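Reducing Standby Electricity Use in a Shared Student House

Dineo Maluleke
Module project report, submitted April

Summary

Standby consumption was measured in a rented student house in Fallville over one teaching term. Appliances were metered singly with a plug-in energy monitor and the results compared with the total taken from the household electricity meter. Standby loads made up a larger share of the overnight demand than the tenants had expected, with the television equipment and the desktop computers as the main contributors. Two changes were tried: switched extension leads in the bedrooms and a timer on the living room equipment. Both lowered the overnight load. The timer was the less popular of the two.

1. Background

Most mains equipment draws some power when it is not doing its main job. The reasons vary. A television waits for a signal from its remote control, a microwave oven runs a clock, and a laptop charger left in the wall supplies its own internal circuit. Each load is small, but it is present at all hours, and in a shared house the number of such devices rises with the number of tenants.

The house studied is a mid-terrace on Grimby Road with six tenants, all students. Bills are split equally. Under this arrangement a tenant who leaves equipment on pays only a sixth of the cost, and this was expected to affect how willing people were to change their habits.

2. Aims

The project had two aims. The first was to find the standby power of each appliance normally left plugged in. The second was to test whether simple measures, costing little and needing no electrical work, would reduce the overnight load of the house.

3. Equipment and method

Single appliances were measured with a Malau plug-in monitor, which displays power in watts and accumulated energy in kilowatt hours. The monitor was left on each appliance for a full day, and on the refrigerator for a week, as its compressor cycles and a short reading is misleading.

Whole-house readings were taken by hand from the meter in the hall cupboard, last thing at night and again before breakfast. The difference gives the overnight energy. The refrigerator's share was subtracted using the weekly figure. The broadband router was included in the standby total, although it could be argued that it is in use at all times.

Tenants filled in a short log sheet each morning, recording whether anything had been left running deliberately – a washing machine on delay start, for example. Nights with an entry of this kind were removed from the comparison.

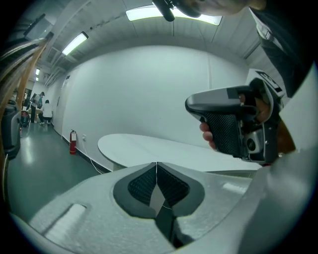

3.1 Limits of the method

The plug-in monitor is not reliable at very low power. Phone chargers with nothing attached gave a reading that moved between zero and the lowest displayed value, and they have been entered as zero. The true standby total is therefore slightly higher than the one used here.

Heating was a second difficulty. The gas boiler has an electric pump and controller on a fused spur, which could not be metered with a plug-in device. Its timer settings were kept the same throughout so that the effect would be similar in each period.

4. Results

The meter recorded 585 kWh over the whole study. Among the single appliances, the television and its set-top box drew the most on standby, followed by two desktop computers with powered speakers. The Tuhiwai microwave used more energy over the term running its clock than it did heating food. This was checked by repeating the measurement, with the same outcome.

Switched extension leads brought the overnight load down in the first week and it stayed down until the last fortnight, when most tenants were working late and the leads were often left on. The timer gave a steadier reduction, but it was overridden on most Friday nights and once cut off a recording.

5. Discussion

The switched leads worked best where the switch could be reached from the bed or desk. In the two rooms where the lead ran behind furniture it was hardly used. Placement seems to matter more than the type of lead bought, though a study of one house cannot settle this.

Splitting the bill equally had less influence than expected. When asked, most tenants did not know what their share of the last bill had been.

6. Further work

The measurements should be repeated in a house with individual room meters. A longer study would also cover the summer months, when heating and lighting are low and standby loads form a larger part of the total. The boiler circuit should be metered by a qualified person – this was outside the scope of a student project.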